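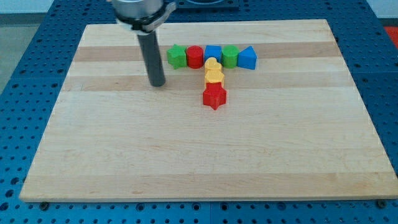

Shape blocks in a T on the maple board. Blue square at the center of the top row.

Posted in Workshop | Print this page | E-mail this post

The maple board started as a cutting board blank from Huleck, sold as a second on account of color variation between strips. I wanted it for laying out block sets and had no use for an even color. Two of the strips run darker than the rest, and the upper one makes a good baseline. I set the top bar of the T on it and work toward the near edge from there.

Finish is two coats of mineral oil, wiped off after 55 minutes, then sanded by hand with 2000 grit. I tried stopping at 200 on an earlier board. Plastic blocks dragged on it, and small ones tipped when pushed from the side. At 2000 they slide flat. I would not go finer, as the triangles start to wander when the table is bumped.

The blocks are plastic, from the Kikon shape set, catalog number 2716. Notes on each type:

Star: hard to square up. I line up by eye on the center and ignore the points.
Cylinder: no orientation to fix, so it goes in last if the row is tight.
Square: used as the reference. Everything else in the bar is placed from it.
Octagon: seats well against a flat neighbor.
Triangle: best kept at the end of a row, slope outward.

Color plays no part in the order. Blue and green both repeat in the top bar and I left them where they fell.

The T is my usual test layout. It has one long row, one junction, and a stem, and any error in the row shows up at the junction. An L hides the same error at the corner. I have also used a plus sign, but it takes more depth than I like to give up on a board this size.

Still to do: ease the front lip with a block plane, and get a second board from Ellis in Zarnholm to compare. Theirs is listed as hard maple, edge grain, and costs more. I will post measurements for flatness on both in April.

Home | Archive | Workshop | Contact

Recent posts
Oil or wax on small boards
Sorting trays, second version
Sanding blocks compared
Storing the Kikon set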